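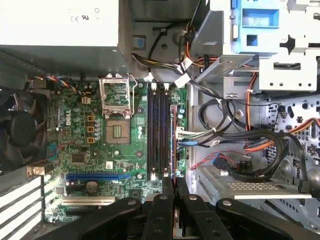

拆内存条这件小事：两副夹爪的对比
讲者备注（给自己看的，讲的时候别照着念）

开场

大家下午好，谢谢各位吃完饭还肯坐到这边来。先自我介绍一下，再谢谢 Cecilia Boateng，今天讲的测试有一大半是她陪着我做的，接线、改程序、半夜帮我看日志，都有她。她今天坐在后排，等下提问环节如果我答不上来，我会直接把话筒递过去，先跟大家打个招呼。

（停一下，等后面的人坐好。）

我们组在 Lindsay 车间做的是旧台式机的拆解，今天只讲其中很小的一步：机箱已经打开了，平放在台面上，机械臂从上面伸进去，夹住一根内存条，把它带到插槽跟前，或者从插槽里取出来。听上去一句话就讲完了，我当初写计划的时候也确实只给它留了一行。后来这一行变成了整个春天的工作，所以今天就请大家听我慢慢讲。

为什么偏偏挑内存条

问这个的人很多，先答掉。内存条薄，从上往下看几乎就是一条线，可它两面都有芯片，哪儿能碰、哪儿最好别碰，是有讲究的。插槽一根挨着一根，指尖要是粗一点，还没夹到目标，先碰到旁边的卡扣了。再加上旧机箱里那些线，电源线、风扇线、数据线，各走各的，每台机器都不一样，同一个型号的两台机器打开来线也能绕得完全不同。做过的朋友应该都懂我在说什么。

（如果台下有人笑，就顺着讲一句黑色扁线那件事：我们有一阵子一直以为是视觉出了问题，最后发现是外侧连杆在下降途中蹭到了线，把机箱推歪了一点点。没人笑就跳过。）

两副夹爪

一副是 Urnau，连杆式的，指尖又窄又长，合上以后两片很薄，能探到槽与槽之间去。另一副是 Itis，直线导轨的，开合的时候指尖一直保持平行，高度也不变，手感特别老实，我个人其实很喜欢它。

Urnau 的麻烦在于连杆张开的时候，两边外臂会往外撑。指尖进得去，不等于手腕下面那一截也进得去。靠近光驱架和电源的地方，上方本来就窄，外臂的位置要提前算好，否则一张开就碰。还有，连杆夹爪合拢的时候指尖会走一小段弧线，高度会变，这个高度变化在夹方块的时候你根本不在乎，夹内存条的时候就要在乎了，我们在控制程序里专门补了这一段。

Itis 没有弧线的问题，程序写起来清爽得多。它的麻烦是身子宽，导轨那一块横在指尖上方，插槽附近只要有高一点的电容或者接头，就得把手腕转个角度再下去。我们给它做过加长的指尖，长了以后又有点软，夹紧时会往外弹，读数看着夹住了，提起来一晃，内存条在里面慢慢转。

（这里放慢一点。上次试讲的时候大家在这一段跟丢了，我讲得太急。可以用手比划一下外臂往外撑的样子。）

怎么测的

总共做了 142 次抓取，两副夹爪轮着来，同一台机箱、同一套目标位置，每做完一轮就把内存条重新放过。我知道这个数不大，有朋友在邮件里已经批评过我了，批评得对。我们当时的想法是先看清楚失败长什么样，再谈比例，所以每一次失败都有人坐下来把腕部相机的录像看一遍，写几句话记下来。这些笔记后来比表格有用得多。

控制器用的是 Zimach，两副夹爪都接在它上面，这样至少通信这一头是一样的。不过要老实交代一件事：Urnau 的接口从发出合拢指令到收到“已到位”，一开始有 400 毫秒的延迟，Itis 没有这么久。我们查了很长时间，最后是 Cecilia 在一个默认的滤波设置里找到的，改掉以后就正常了。改之前的数据我没有拿来比较，如果有人想看，我可以私下发给您。

腕部相机

两副夹爪用的是同一个小相机，装在手腕旁边，往下看，画面最下方永远是夹爪自己。好处是指尖和目标一直在同一个画面里，对位的时候很直观。坏处呢，越靠近，夹爪挡掉的东西越多，尤其是 Urnau，外臂一张开，左下和右下两块就都看不见了，偏偏主板下方的扩展插槽就在那儿。

还有反光。电源那一面金属外壳对着灯的时候，画面上就是一片白，相机自动曝光一调，插槽那边立刻暗下去，深色的插槽本来就难分，这下边缘更找不到了。我们试过换灯的位置，试过在灯前面蒙一层描图纸，后者便宜又管用，推荐大家回去先试这个，再考虑换相机。曝光后来也改成手动锁定了。

（有人可能会问为什么不用深度相机。回答：试过，金属反光和细边缘都不太好，内存条从侧面看常常整根消失。不要展开，展开了就讲不完。）

看到了什么

先说夹住这一步。目标周围空的时候，两副差不多，我分不出高下。目标挨着别的插槽卡扣的时候，Urnau 明显从容一些，窄指尖的好处在这里全出来了。Itis 在这种位置上要多转一次手腕，转了以后相机的视角也跟着变，对位就要重新来。

再说夹住以后。Itis 用原装的短指尖时握得最稳，提起来基本不转。Urnau 夹在内存条中间时也稳，夹偏了就会慢慢歪，歪了以后去对插槽，一端先碰到，另一端还悬着。我们后来加了一个动作，夹住后先轻轻抬一点，停住，用相机看一眼边缘是不是竖直，歪了就放下重夹。这个动作很笨，可是加了以后，那种一路歪到底的失败就少多了。

最后说线。线的问题两副夹爪都没有解决，我也不打算在这里假装解决了。现在的做法是下降之前先规划一条避开线束的路，遇到那种大圈绕回来的粗线，还是请人先用手拨开。做拆解的同行如果有好办法，散场以后一定来找我，我请您喝咖啡。

我现在怎么选

常有人希望我给一句话的答案，我每次都给得拖泥带水。眼下在 Lindsay 车间，取内存条这一步我们用的是 Urnau，拔接头、拿硬盘托架那些需要力气的步骤用 Itis。中间要换一次夹爪，换夹爪本身也费时间，所以七月以后我们想试试给 Itis 换一副刚性更好的窄指尖，看能不能一副用到底。图纸画好了，零件还没有回来。

要是您那边的机箱比较新、里面比较空，我会劝您从 Itis 开始，程序好写，出了错也好查。机箱又旧又挤的话，就先量一量插槽旁边的净空，再看连杆张开后有多宽，把这两个数放在一起比一比，多半自己就有主意了。

留给提问之前

（看一眼时间。如果超了，前面“相机”那段的描图纸可以留到这里再补。）

失败笔记我们整理成了一份文档，里面写得很随便，有错别字，也有几句是凌晨写的牢骚，但是哪一次碰了哪里都记着。想要的朋友把邮箱写在门口那张纸上就行。指尖的图纸也可以一起给。

好，我先讲到这里，水在哪儿……谢谢。那位举手的朋友，您先请。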